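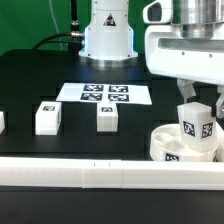 White arm and base on the black table, green backdrop behind.

About Planstead Fire School

We teach people to cook outdoors, all year round, over wood and charcoal. Planstead is a small school with a big yard, and if you've ever stood over a barbecue wondering why the chicken is black outside and pink in the middle, you'll be among friends!

The school was started by Flora Moncrieff, who had spent most of her working life in hotel kitchens and most of her days off burning things in her garden. She began by showing the neighbours how to light a chimney of charcoal without firelighters. They told their cousins, the cousins wanted to know about brisket, and before long there was a waiting list pinned to the shed door. Sorcha Imrie joined her the following January, straight off a sheep farm, and taught the first lamb class in sleet with everyone in hats. It's still our favourite class to run (and yes, we still do it in January).

We moved to the present site at Dow when the garden got too small. It's an old cattle yard with high walls, which keep the worst of the wind off, and a long lean-to where we eat. There are fire pits, kettle grills, a clay oven we built ourselves and had to build again, and Zorholm, our big offset smoker. Zorholm takes 4 hours to come up to a steady heat and a good deal longer to cool down, so whoever is on the morning shift is out there with a torch and a flask well before anybody else is thinking about breakfast. We love that smoker more than is sensible.

What we teach

Most people start with First Fire. It's one day, outdoors from start to finish, and you'll learn how to build a two-zone fire, how to tell when it's ready with your hand and your ears, and how to cook fish, chicken thighs, flatbreads and a pudding over it. You eat all of it at the long table, usually with smoke in your hair.

After that there's Low and Slow, where we get into shoulder, ribs and brisket - it starts on the evening before, and you're welcome to stay up with the smoker or go home to bed. Holiday Cooking is the one for anyone who has a crowd coming for a bank holiday and only one grill to feed them from. We work out the order of things on paper first, then do it for real. Vegetables Over Fire fills up faster than anything else on the list. Charred leeks, squash buried in embers, whole cauliflower with Prustinia, the sour plum sauce Flora makes in September and guards all winter.

Classes are kept small enough for everyone to have a fire of their own. You don't need any kit, just old clothes and shoes you don't mind getting ash on. Please don't wear a fleece, they melt.

We cook in the rain. We've cooked in snow. We did once stop for hail, but only until it had gone over.
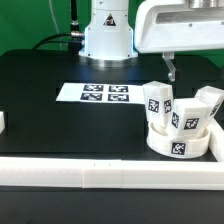
The big lunch

Once a year, on the Sunday of the late May bank holiday, we open the gates and cook for the whole of Dow. It began as a thank-you for putting up with the smoke, and last time we served 293 plates before the pork ran out, with Sorcha carving and anyone who had done a class with us pulled in to turn sausages. People bring salads and folding chairs. There's no ticket, only a bucket by the gate, and it brought in £2,000 for the village hall roof.

Where our food and fuel come from

Lamb comes from the Imrie farm, naturally. Pork and beef are from two butchers we've known for years and would happily talk about all day. Our charcoal is British hardwood, burned in small batches from coppiced hazel and oak, and we get through 400 bags in a year. You can buy it at the yard on class days, along with jars of rub and, if there's any left, Prustinia.

Come and see us

The yard is open for a look round on class days from 3 in the afternoon, when the cooking is well under way and there's usually something to taste. The gate sticks, so give it a shove. Dogs are fine on a lead - they tend to enjoy themselves a great deal. Gift vouchers can be had by phone or at the gate, and we can cater for most diets if you tell us when you book.

Comments

Maureen T
Did First Fire with my son for his birthday and we've not used the indoor oven at a weekend since. Flatbreads every time now!

Gaz
Do you do the rib rub in bigger jars? Mine lasted nine days.

Priya
Please could you say whether the Vegetables class goes ahead in winter? Would love a place for my mum.

Planstead Fire School
Priya, it does, first one is in February. Gaz, ask at the yard and we'll fill whatever you bring.

Contact us | © Planstead Fire School, The Yard, Dow | Back to top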